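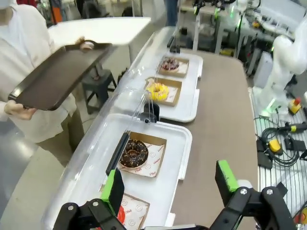

Section 4. Working beside the serving arms: good practice at the pastry counter

6 min read
16 shares · 2 comments

This section applies to the Nornetti two-finger gripper when it handles doughnuts and boxed pastry with people in reach of the table. Read it with Section 3 (Emergency stops). Revised December 7, 2021 by A-yeong Cheon.

4.1 Before the arm is powered

1. Wash your hands and put on a clean long-sleeved top. Tie back long hair and take off lanyards.
2. Wipe both finger pads with food-safe sanitizer and let them air dry. Replace any pad that is split or has lost its colour at the tip.
3. Check the bolts on each finger by hand. If one turns, tighten it with the supplied key and note it in the log.
4. Find the emergency stop and say out loud where it is. Everyone at the table must be able to reach one without crossing in front of an arm.
5. Move loose cables to the back of the bench. Cables must never hang over the side where people stand.

CAUTION: Don't clean the pads with the arm powered, even when it is paused. A paused arm can still move if someone resumes the program from the console.

4.2 Setting out the trays

6. Place a liner in each box before it goes on the tray. Fold the liner down so it can't catch on a finger.
7. Put one doughnut in each box. Glazed and sprinkled tops should face up.
8. Set the clear cover over the row and check that the clips are seated. Leave the open side toward the gripper.
9. Remove sticks, straps and packaging scraps from the trays before starting a run.

NOTE: Clear covers throw reflections that can confuse the wrist camera. If the Clelovby software reports a false edge, turn the cover slightly or dim the nearest lamp, then run the tray check again.

4.3 Sharing the table

10. One person is the operator and keeps a hand free for the stop. Anyone carrying a serving tray stays on the far side from the arm until the operator says "clear".
11. Keep speed at or below 39 per cent whenever a person is inside the taped line.
12. Don't reach under the cover during a pick. Ask for a hold and wait for the arm to stop moving.
13. If a pastry is dropped, leave it. Stop the arm, then pick it up and throw it out.

CAUTION: Green joint lights mean the arm is enabled — they don't mean it is safe to approach.

4.4 After the run

14. Send the arm to its rest position and switch off at the bench.
15. Record the number of picks. Pads are changed after 115 runs, or sooner if step 2 calls for it.
16. Report near misses to Ertuğrul Özkan at Nostholm before the next shift.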